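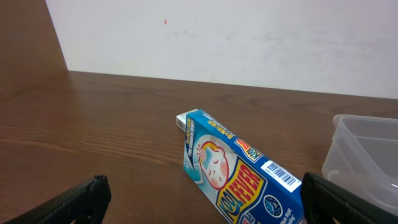 How long should a small company wait before it changes its name?
Until the old name costs you work that you can point to. One lost client is enough if you know why you lost it, and a feeling that the name is tired is usually too little.

I was asked this by a reader after the March issue, so I want to answer it with a case from our own studio. The client is Groltdale, a small firm which makes booking software for physiotherapists and other clinics. Until last year they were called Romell Practice Systems. The founder, Silvana Leite, took the name from the street where she rented her first room. She liked it, and her first 18 customers never complained about it.

The trouble started when the firm began to sell outside its own city. There was already a Romell in the same market, a supplier of treatment tables, and people mixed up the two. Silvana's support line received calls about table legs. One clinic chain signed with a competitor after they read bad reviews of the tables. The chain's manager told her this on the phone, quite openly, and she wrote to us the same afternoon.

What we did first

We didn't begin with names. Fuseini Mahama, who leads strategy with us, spent two weeks calling the customers. He asked each of them to describe the product to a colleague in one sentence. Most spoke about calm. They said the front desk was less noisy, and patients stopped asking when their next visit was. Almost none of them mentioned features, although the old website had a features page so long that my mouse finger got tired.

From these calls we wrote a brief of one page. I still think that one page is the right size. When a brief has six pages, every person in the room remembers a different page.

Then came the names. We made a list of 495, and I will admit that many were bad. A long list is useful anyway, as the client sees which directions were tried and stops asking for them later. We cut it to 30 by reading them aloud over a poor phone connection. If the other person asked us to spell a name more than once, it went out. Florness survived this test and was the favorite of our whole team. Silvana didn't like it. She said it sounded like a hand cream, and after that we could not hear anything else.

Groltdale was near the bottom of the list. It is a heavy word, and Comfort Essien, our designer, was against it for several days. Silvana's argument was that her customers are practical people and a heavy word sounds like something that will still exist in ten years. The search for existing uses came back clean in all the places she wanted to sell, and this settled the matter.

The design work

Comfort answered the heavy name with a very light design. The letters are thin and widely spaced, there is much empty space, and the only strong color is a warm green used for buttons. She drew the logo small first, at the size of a browser tab, and made it bigger only when it worked there. For software this order makes sense to me. Most customers will never see the logo on a wall, but they see it in the tab from morning until they close the clinic.

The features page is gone. In its place there are three short stories from clinics, each told by the person at the front desk. Orestis Kokkinos wrote them after long interviews, and he kept the people's own expressions — also the ones which are not perfect grammar. I was happy about this, for personal reasons.

What I would do differently

We told existing customers too late. They got an email in the week of the change, and some believed the company was sold. Yabsira Berhe, who runs support at Groltdale, had a very hard week answering them one by one. In our next project the letter goes out one month before, signed by the founder, and it says clearly that the team, the prices and the phone number stay the same.

I would also keep the old name visible for longer. The line "formerly Romell Practice Systems" was removed from the login page after only 2 weeks because we found it ugly. It was a bit ugly. It was also the one line that would have answered half of Yabsira's emails, and we put it back.

The calls about table legs have stopped, and Silvana has begun to talk again with the clinic chain. I don't know if they will come back.

If you are thinking about a new name yourself, please write down the last three times when the old one caused a problem. Bring this paper to the first meeting, with us or with any other studio. If you can't fill it, spend the money on your website texts and look at the question again next year.

In the next issue Fuseini will write about the customer calls, including the list of questions he uses. Our printer Dudás has also moved to a bigger workshop, so orders for business cards will take a few days longer than usual this month.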